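Swapped the top on the work table this weekend and a few people asked about the board, so a short thread on maple boards and how I look after them.
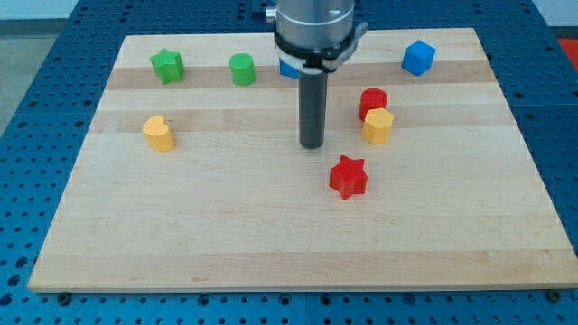
I wanted maple because it's pale and hard and I can see what I'm working with on it. Small dark screws disappear on walnut. I learned that on my last board, a walnut offcut from Srivastava, the lumber place out past the rail yard. Nice people, wrong wood for me.

Boards like this are made of long strips glued side by side. You nearly always get a strip or two darker than the rest. The yard will let you pick through the stack if you want them all to match. I don't bother. The darker strips make a handy line to square things against.

Cost: I paid 14 dollars for the glue and clamps pads, and the wood was a leftover, so I'm not a good guide on price. A new one from Gimora in a similar size was going for close to 100 when I looked in February.

Sanding. I go 80, 120, 180 and stop. Going finer on maple makes it slick, and I want parts to stay where I set them down. Always with the grain. If you go across it you'll see the scratches as soon as oil goes on, and then you get to start over.

Between grits I wipe the whole thing with a damp rag and let it dry. That raises the grain. Knock it back with the next paper. Skip this and the board feels fuzzy the first time you clean it.

Finish is plain mineral oil with a bit of wax. I've used the Priven stuff and I've used the drugstore bottle, and I couldn't tell you which was on which board a month later. Two coats to start, then another whenever it looks dull.

Do the end grain too. People oil the top and forget the edges. The ends drink up way more than the face does, so go over them until they stop taking it.

And the underside. If one face is sealed and the other is bare, the board will cup. Mine did that on the old table – one corner lifted enough that a ruler would slide under it.

Someone asked about perforated metal tops. I like them under wood. Air gets to the bottom of the board, and you can bolt down more or less anywhere there's a hole. They're miserable to work on directly, though. Every washer you drop finds a hole.

On bolts: don't crank them down tight against the wood. Maple moves a little across the strips between winter and summer and it needs somewhere to go. Snug is fine. I check mine when the heat comes on and again when it goes off.

Cleaning is a rag and warm water, wiped dry right after. No soaking. For glue drips I let them set and take them off with a card scraper. Mine is a cheap Mekix one and the edge holds up fine if you burnish it now and then.

Pencil marks come off with a white eraser. Marker doesn't. For marker you're back to sandpaper.

Replying to a couple of you at once: no, I wouldn't put varnish on it. It chips where you set heavy things down and you can't fix one spot without redoing the lot. Oil you can touch up in five minutes.

Next job is the shelf brackets. Will post when those are done.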